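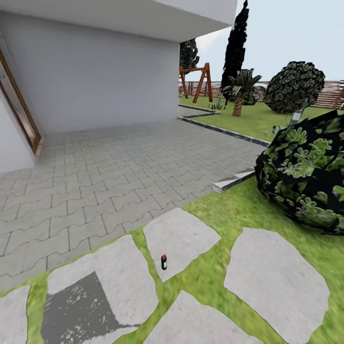
Section 5. Setting Up Your First Training Plan

By now your Cendance watch should be charged, paired with your phone, and sitting comfortably on your wrist, a finger's width above the wrist bone. If it isn't, please go back to Section 4 and take your time with it, as the plan setup will keep asking for the watch until it finds one. The whole of this section takes less time than lacing up and hunting for your other glove, and you only have to do it once per race.

Before you start

You will need the date of your race, the distance, and a fair idea of how much you have been running lately. Fair is the important word! Plenty of us like to remember our best week and forget the three that came after it, and the plan will believe whatever you tell it. If you kept a paper log or used another app, have it beside you.

Creating the plan

1. Open the Cendance app and tap Plans, then New Plan.

2. Choose your distance. The app offers 5K, 10K, half marathon and marathon. If your race is an odd length (a lot of trail races are), pick the nearest longer distance and type the real one in the box underneath.

3. Enter the race date. If the organizers have only announced a month, say September, choose Date Not Set and pick the month. The app will aim for the first weekend and shift everything along when you come back with the real date.

4. Enter your usual weekly distance over the past month. Check that the unit shown beside the box is the one you think in. Miles and kilometers are set under Profile, and the plan uses whichever one is there.

5. Choose your running days. You may pick anything from two days a week upward, though for a half marathon or longer you will see a message suggesting more. You can dismiss it and carry on.

6. Choose your long run day. Try to pick a day when you can have a slow breakfast beforehand and a sit-down afterward — you will be glad of both by the middle of the plan.

7. Tap Build Plan and keep the app open until the calendar appears.

8. Hold the watch near your phone and tap Send to Watch. It buzzes twice when the plan has arrived.

Note: If the watch buzzes only once, part of the plan is missing. Tap Send to Watch again. There is no need to delete anything first.

Moving a workout

Life gets in the way of running, and the plan is built to put up with that. To move a workout, press and hold it in the calendar, then drag it to another day. An orange bar will show if you have put two hard sessions next to each other. The app lets you leave them there, but do think about your calves before you do.

Missed workouts turn gray and stay where they are. Please don't try to squeeze them all into the following week. If you miss a full week or more, open Plans, tap Adjust, and let the app work out a gentler way back in.

Caution: Training plans are general guidance and cannot know about an old injury or a heart condition. Talk with your doctor before starting if you have either one, or if you are new to exercise. Stop running if you feel chest pain, dizziness, or a sharp pain that changes the way you move.

Setting the pace alerts

1. On the watch, press the lower button and scroll to Alerts.

2. Choose Pace, then Easy Runs.

3. Set the fastest pace you want to allow. The watch will give a soft buzz whenever you drift above it, as nearly everyone does in the first mile.

4. Press the upper button to save.

Note: Under heavy tree cover or between tall buildings the pace reading can jump about. If the buzzing starts to annoy you, hold the lower button to silence alerts for the rest of that run. They come back on by themselves the next time you head out.

To set up the race day screen, with your goal time and split reminders, continue to Section 6.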